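Kotian Residences, Phase 2
Progress report to Jarden Capital, August 2018
Prepared by Myfanwy Pritchard, sales and listings

Listings. All released units are now on the regional listing service. Floor areas on the Building B pages were corrected in July after the surveyor reissued the plans. Two units went back to active status when the buyers' financing fell through.

Pricing. Corner units remain at the approved list price. Anil Rajan has requested a parking credit of $500 per unit for contracts signed before closing of the current release. Your approval is needed.

Monthly dues. The draft budget sets dues at $200 for one-bedroom units. Reserve funding is unchanged.

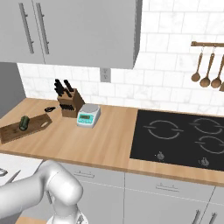
Title and closing. The easement along the north lot line is still unrecorded. Aravind Warrier has the signed original and will file it with the county. No closings can be scheduled in Building B until the recorded copy is returned.

Next report: after the release of Building C.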